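Filed under: Reviews > Workshop > Grippers & End Effectors

Proden hand-held gripper kit, four months in

I bought the Proden kit in September for a sorting project at home. The goal is a small arm that can put loose items into a box without me writing a routine for each one. The arm is a secondhand Vieira that I share with two other people at the Stovthorpe workshop. The gripper stays with me, and I do the hand-held passes in a spare corner of the bedroom.

The kit cost $287 with the spare finger pads. Assembly took one evening. The instructions are fine up to the step with the linkage, where the drawing shows the long screws on the wrong side. Gizella Kelemen at the workshop had the same trouble with hers. Put the long ones in last and leave them a quarter turn loose until the fingers close evenly.

Most of my time has gone into small stuff. Blocks and cups were easy and I stopped learning anything from them, so I moved on to jewelry. 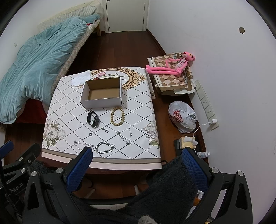

Jewelry layout on the small table, with the open box behind it.

Wooden beads are the easiest thing in the set. The padded fingers give a little and the bracelet comes up in one piece. A watch is fine if you take it by the strap. Chunky chain is good too. Thin chain is where the kit struggles. A fine necklace slides out of the pads unless you get a fold of it between them, and small rings need a very low approach, with the tips almost flat to the cloth. I have 2,768 passes logged and the thin chains account for most of the ones I threw out.

The pads wear. I changed the first pair after 400 passes, which seems early. Erkcombe sells a thicker set that fits, but it is too stiff for rings.

Weight is 172 grams over what my old gripper weighed, and I notice it in the wrist after half an hour.

I would buy it again for general sorting. If you only plan to handle fine chain, look for something with narrower tips.

Updated 4 Jan 2026: second set of pads still going.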